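Vinzenz Danzer has opened 1,267 office computers at Savulholm and claims to remember two of them fondly. "One had a sandwich receipt in it," he says. "I don't discuss the other."

Most of his day goes on memory. He wants the sticks out, sorted and back in something useful by May. 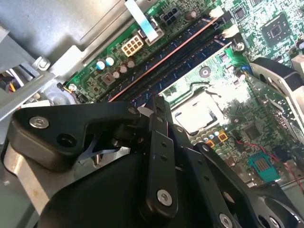

Two memory modules in their slots, white clips at the end.

"People pull," he says, with real pain. "You open the clips first. It's a door, so use the handle."

Old towers please him more than he likes to admit. He lays each one on its side, takes the panel off and has a look before touching anything.
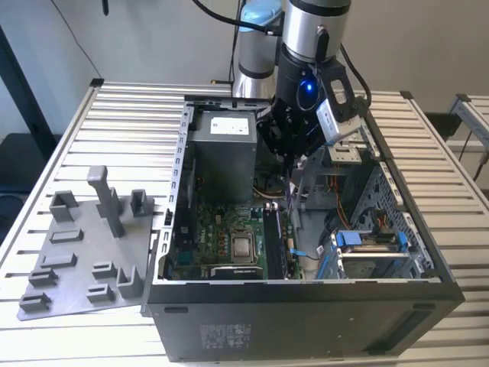 Savulholm Hardware Reuse Team

He's fond of the blue drive caddies. "Somebody decided the part you grab should be bright blue. Give that person a raise."

His target is 200 towers. So far he has done 40, and the shelf is full. "I've asked for another shelf," he says. "They sent me a form about shelves."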